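# Hardwax oil on an ash benchtop: recoat or sand back?

**mortise_93**

Tabletop is solid ash, oiled in February 2020 with two coats of Lustarton hardwax, satin. Sanded to 120 before the first coat, nothing between coats. 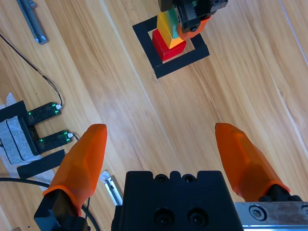

The finish has gone dull in the areas that get daily use, and water no longer beads there. It darkens the grain within a minute or so and dries back slightly rough. The areas near the wall are fine. I would like to avoid taking the whole top back to bare wood if a maintenance coat will do the job. Two questions:

1. Can I abrade only the dull areas and recoat those, or will the overlap show?
2. Is there any point in going finer than 120 this time?

**s_sengar**

If water is darkening the wood within a minute, the film is worn through in those places. A maintenance coat assumes there is still finish to bond to. You can recoat locally with hardwax, that is the main reason to use it over poly, but the edge of the repair will show at a low angle unless you feather it or stop at a board joint.

I would do this:

- Wash with a pH-neutral cleaner, let it dry overnight.
- 150 on the worn areas, with the grain, until the color is even.
- Gray pad over the entire top.
- One thin coat on the worn areas, wait a full day, then one very thin coat over everything.

Wipe off all the excess after ten minutes or so. Most of the sticky tops people post about are from leaving too much on.

**Vimico_user**

Disagree on 150. Ash is ring-porous and the earlywood gets ragged at coarse grits. I go to 180 by machine and finish by hand with the same grit. At 120 you leave scratches that hold dirt, and that may be half of what you are calling dull.

**s_sengar**

Finer grits close up the latewood and it takes less oil. That's how you get a top that looks good for a few months and then wears through in exactly the way described. The tin says 120 to 150 for flooring.

**Vimico_user**

For flooring, yes. Flooring gets walked on and has to have some grip. A bench isn't flooring. I have a top done at 180 that has had the same product on it for three years with one refresh.

**hyvonen.elsa**

Both of you are arguing about a difference that is smaller than the difference between one thick coat and two thin ones. I ran offcuts of ash at 120, 150, 180 and 240, same oil, same day, and put wet glasses on them overnight. 240 marked clearly worse. I could not separate the other three. I also could not separate 120 from 180 by touch once a second coat was on, provided the first had been denibbed.

mortise_93, you said nothing between coats. That is where your roughness started. Raised grain got locked in under the second coat.

**mortise_93**

That fits. It felt slightly furry from the start and I put it down to the oil. What did you denib with?

**hyvonen.elsa**

Worn 320, folded, two or three passes with light pressure. A white pad also works but loads up quickly.

**Sidra M.**

One more thing to check before you buy another tin: what has it been cleaned with? We had a run of 3,000 mm counters come back matte in patches and the cause was a Zaleck degreaser, used neat. The finish underneath was applied correctly. If it has been cleaned with anything alkaline, a new coat will go the same way.

**mortise_93**

Mostly a damp cloth. Isopropyl now and then to get tape residue off.

**Sidra M.**

Isopropyl on hardwax will soften the wax component, more so if it sits. Use citrus oil or plain mineral spirits on a rag for adhesive, wipe, then dry off. Test it on the underside first.

**s_sengar**

Agree with that. Also put the oil-soaked rags outside, flat, or in a bucket of water. They can self-heat if you bunch them up.

**Vimico_user**

Still say 180.

**mortise_93**

Plan: neutral wash, 150 on the worn boards only, stopping at the joints, gray pad on the rest, thin coat, 320, second thin coat over everything. I'll try 180 on one of the boards at the wall end and see if I can tell them apart in six months. Does anyone know if the Mahasneh matte can go over the Lustarton satin, or does it have to be the same brand?

**hyvonen.elsa**

Same brand if you can get it. If not, do a patch underneath and leave it a week before you scratch it with a fingernail.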